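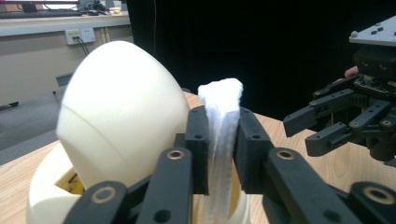
Yeshi Adugna

Selturia quiere que sus robots aprendan a manejar pañuelos, y para eso alguien tiene que pasarse la mañana manejando pañuelos. La empresa ha empezado en abril una campaña de demostraciones a mano: una persona sujeta una pinza con empuñadura, la misma que llevará después el brazo, y repite el gesto hasta que el ordenador tenga bastante. O hasta que se canse la persona, que suele ocurrir antes.

El material elegido es blanco, blando y poco colaborador. Pinzado entre las dos yemas negras se queda de pie, retorcido, con la punta doblada y el resto colgando en arrugas. Una caja se agarra igual el lunes que el martes; esto no. Cada pliegue sale distinto y hay que volver a enseñarlo.

El proyecto se llama Skiltumico, nombre que en la empresa pronuncian de 2 maneras, y suma por ahora 1599 demostraciones grabadas. Khoury, el proveedor que se encarga de revisarlas, ha descartado 41. El motivo más repetido en su informe es «duda del operador», categoría en la que cabría buena parte de la vida laboral de cualquiera.

La sesión que presencié duró hasta las once y media. Agarrar, levantar, soltar, otra vez. El operador llevaba cuatro turnos en el proyecto y me aseguró que ya no puede sonarse la nariz sin pensar en el ángulo de la muñeca. Me dejaron probar – un error de cortesía – y mi intento fue a engrosar el montón de los descartados.

Selturia no da fecha para que el robot lo haga solo. Fakis, la cadena de lavanderías que paga una parte del trabajo, esperaba ver toallas dobladas antes del verano. De momento tendrá pañuelos, y levantados de uno en uno. Las toallas, dicen en la empresa, vienen después – junto con una mesa más grande, que está pedida.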